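Vivton Party Playlist Collection

README, please read before you copy anything

Hello and welcome! This is the file we wish somebody had handed us when we played our first wedding with a borrowed speaker and a list of songs on the back of an envelope. It explains what is in the Vivton collection, how the lists are put together, and what you may and may not do with them. It runs on a bit, but if you are in a hurry you can skip to "Getting started" and come back for the rest when the cake has been cut.

What is in the folder

There are 32 playlists, each one a plain text file, and each meant for one part of one kind of party. We have lists for weddings, big birthdays, anniversaries, engagement parties, school reunions and retirement dinners. A wedding is split up into arrival, dinner, first dance, open floor and last half hour, so you can swap out one piece without disturbing the others. There are no sound files in the folder at all. You will need to bring your own music, bought or licensed in whatever way is proper where you live.

Every line in a list has the same parts, in the same order: title, performer, length, speed in beats per minute, mood, and a note. The note is often blank. Where it isn't blank, do read it, as it usually means one of us got caught out. "Long quiet opening, talk over it" has saved many a nervous host, and "false ending, keep your hand off the next track" was learned in front of a full room at Midetti.
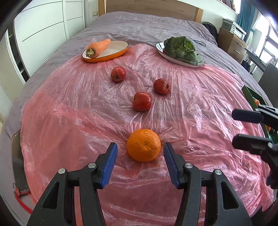
The mood column uses only five words: gentle, bright, silly, slow and loud. We did try a longer set at one time, and we spent whole evenings arguing over whether a song was "wistful" or "tender." Five words is plenty. If you want more, add your own column at the far end and leave ours alone, and then your copy will still work with the Nevedness sorter.

Getting started

Copy the folder somewhere you can find it without an internet connection. Function rooms are famous for having none, whatever the brochure says. Open the list for your kind of party, look up each song in your own music library, and mark the ones you don't own. Do this on the Tuesday before a weekend party if you possibly can, and then you'll have a few evenings left for hunting down the stragglers.

If you use the Nevedness sorter (it's the small program in the folder called tools), point it at a list and tell it how long you have to fill. It will pick songs to fit, starting softer and building up. It leaves a gap of 2 seconds between songs unless you ask for something else. Dinner lists sound nicer with a longer gap, we think, but that is very much a matter of taste and you should please yourself.

Where the songs came from

Most of the choices come from our own set sheets, the ones we kept from parties in and near Entwistle. We typed them up over one long winter, crossing out the songs that emptied the floor and keeping the ones that filled it. Requests from guests went in too, if the same song was asked for at more than one party. The speeds were tapped out by hand with a foot and a stopwatch, so please forgive a beat here or there. 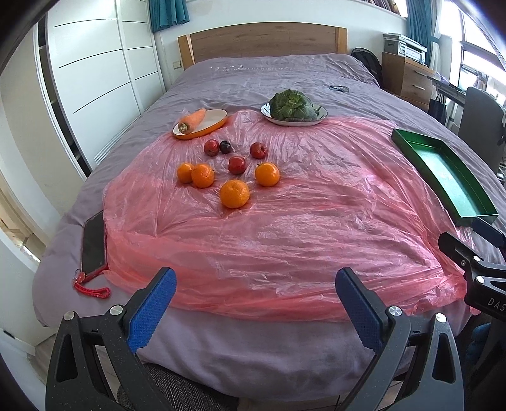 Things we know are wrong or missing

The children's list is thin. It stops at 70 minutes, and any parent will tell you a children's party does not. The lists lean heavily on songs sung in English, and on the sort of music people our age grew up dancing to, so a room full of teenagers may well look at you with pity. Song lengths are for the album versions, and radio versions can be a good deal shorter. List 7, the anniversary dinner, has the same waltz in it twice. We know about that one, and it will be put right in the October update.

Using and sharing

Use the lists at any party you like, paid or unpaid. Change them, trim them, print them out and spill punch on them. If you pass them along to another band or host, please keep this README with the folder and say that the lists began at Vivton. We ask that you don't sell the lists by themselves.

Corrections are very welcome. Put the list number and the song title at the top of your message, and tell us what the floor did when you played it, as we do love to hear.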